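The Fruit Bowl Is Out, Apparently

Every September the home pages decide that something on your table is wrong. This year it is the bowl. The new thinking, pushed hardest by a storage label called Lollow, says fruit belongs in a flat black tray with low walls, where each piece can be seen and eaten before it turns.

Maybe. A banana and an apple do look smart on black plastic.

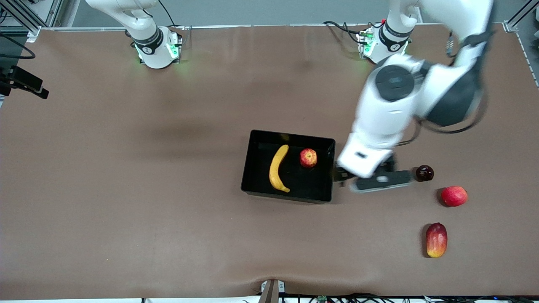

Jade Gagnon, who styles tables for Allton, swears by the method and told me she hasn't thrown out a banana since she switched. I asked how many she used to throw out. She wasn't sure.

I tried it for 5 days. My apples kept as apples keep. The tray took up more room than the bowl did, and the rest of the shopping still ended up beside it.

Then comes the second rule — leave most of the table bare. A plain, pale beige surface is restful, I'll admit, until somebody needs to put down the mail. 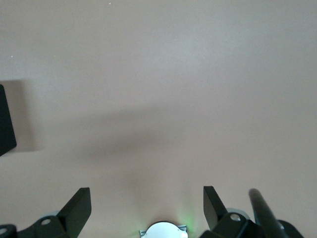 What to Buy, If You Must

Any low tray will do. Wipe it on Tuesday and keep the bowl.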